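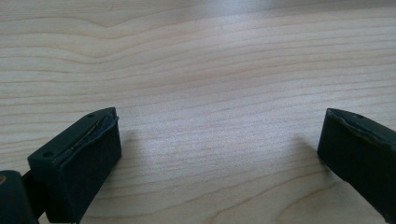 # Dilodia Chores: data card

Home | Tasks | Files | Results | Contact

September 29, 2023
By the Dilodia data team, Drummont

## Summary

Dilodia Chores is a set of short tabletop demonstrations recorded with hand-held grippers. A person does the chore with a gripper in each hand, and the recordings are used to train a policy for a two-arm robot. We put the set together to get a plain answer to a question we get asked a lot: can a machine do this kind of housework yet? For most of what is in here, the answer is still no, or only when conditions are kind to it.

The release has 1,643 episodes across 9 tasks.

## What the tasks look like

Every task happens on one table and involves moving small household items from one spot to another. Some use only one hand. Others need one gripper to steady something while the other works. Episodes start with the grippers open and end when the person opens them again and backs off.

The shelf tasks have given us the most trouble. The item has to go into a two-level wire basket, on the upper or the lower panel. Placing on the upper panel is mostly a matter of height. The lower one means coming in from the open front without catching the wire.

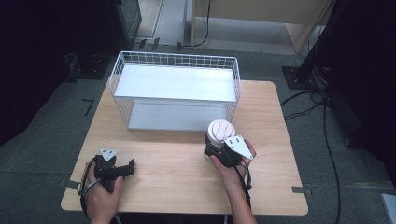
Round items are harder than boxes in both cases. They turn a little in the jaws when gripped off center, and the policy does not correct for it. A person does so without thinking, often by letting go early and nudging the item into place. Those nudges are in the data and we did not trim them.

## Results so far

We trained one baseline at Drummont, and Ghoneim trained a second on the same split. Neither is ready for a kitchen. Both do well on picking up a single item in the open. Both drop off on the lower shelf, and both tend to keep pushing after contact with the wire. Speed is a separate problem. The robot takes more than 2 times as long as a person on every task.

## Known problems

- Gripper pads wear. We did not log pad changes before the Trudgate sessions, so grip quality drifts in the older files.
- Light-colored items on the light table are sometimes lost by the tracker.
- Task labels were typed by hand. Expect a few misspellings.
- A failed attempt followed by a good one is stored as one episode.

## Not suitable for

Safety testing, work near children or pets, or any claim about general housework. One table is not a house.

## Next release

Planned for November. It will add pad change logs and split the retries into their own files. File names will stay the same.

Contact: use the form on the Dilodia project page | © 2023 Drummont | Back to top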